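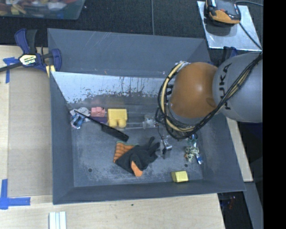 Dark gray bin on a pale wooden surface, with a KUKA arm at the right.

Choosing Neckties for a Wedding Party: Notes on Color, Length and Ordering

November 23, 2023

Readers of this blog have asked on several occasions for guidance on neckties for groomsmen. The subject was treated briefly in an earlier entry on pocket squares, and the present post is intended to replace those remarks. It reflects the author's own experience in assisting with family weddings and does not represent the position of any retailer.

Color

The color of the necktie should be settled after the suits have been selected and before the flowers are ordered. Many couples proceed in the opposite order and are then obliged to match silk to a rose, a task that seldom ends well. Petals vary from one delivery to the next. Cloth can be compared in advance.

For charcoal and navy suits, the author recommends a deep wine, a forest green or a muted copper. Pale suits are better served by dusty blue or sage. Bright white neckties should be reserved for the groom, if they are worn at all, as they draw the eye in group photographs.

It is not necessary for every member of the party to wear an identical necktie. A single color in two textures, such as a plain satin for the groomsmen and a woven grenadine for the groom, provides sufficient distinction. Patterns may also be mixed, provided that only one of them is large. At a wedding held in June at the Vellaria gardens, the groomsmen wore a small dot and the fathers a narrow stripe, both on the same green ground, and the arrangement was well received by both families.

Swatches should be viewed in daylight and again under the lighting of the reception room. Copper in particular turns toward orange under warm bulbs.

Length and width

A necktie of standard length will suit most guests up to six feet in height. Taller members of the party, and those with a larger collar size, should be offered an extra-long version. The tip of the tie should reach the top of the belt or waistband. Where a vest is to be worn, the tip must not show beneath it.

Width should correspond to the jacket lapel. A tie measuring 3 inches at its widest point is suitable for the majority of modern suits and is the width the author orders by default. Slimmer ties are appropriate with narrow lapels and small collars only.

Boys in the party are often overlooked at this stage. Pre-tied neckties with a zipper or an elastic band are acceptable for young children, and most makers will cut them from the same cloth on request. The request should be made with the original order. Cloth purchased at a later date may come from a different dye lot, and the difference will be noticeable when the party stands together.

Ordering

Three makers were considered for the most recent family wedding.

Boliretti supplies silk neckties in a wide range of solid colors. The finish is smooth and the knots hold their shape. Delivery was prompt, although the boxes were larger than required and could not be used as gift boxes without additional tissue.

Plullellow offers cotton and linen neckties, which are less formal and well suited to an outdoor ceremony. Linen wrinkles readily. Each tie should be rolled for travel and hung the evening before.

Van der Merwe produces wool neckties for the colder months. These are heavier than silk and produce a fuller knot, so a four-in-hand is advised in place of a Windsor. The author has retained one for personal use and wears it regularly.

Orders should be placed no later than 12 weeks before the ceremony. This allows time for swatches, for one exchange and for the replacement of any item that arrives with a fault. It is prudent to order one necktie more than the party requires. Sauce and sunscreen account for most losses.

Distribution and care

Neckties are best distributed at the rehearsal and collected again until the morning of the wedding. Groomsmen who take them home have been known to leave them there. A label bearing the wearer's name may be pinned to the narrow end.

Silk should not be ironed directly. Light creases will usually fall out if the tie is hung in a bathroom after a hot shower, and stubborn ones may be steamed from a distance of 5 inches. Stains should be blotted with a dry cloth and referred to a cleaner with experience in silk. Water applied to a satin finish often leaves a ring that is more visible than the original mark.

A further entry, concerning tie bars and their placement, is in preparation. Questions on sizing may be left in the comments and will be answered as time permits.

This website uses cookies to improve your experience. By continuing to browse, you agree to our use of cookies. Accept Decline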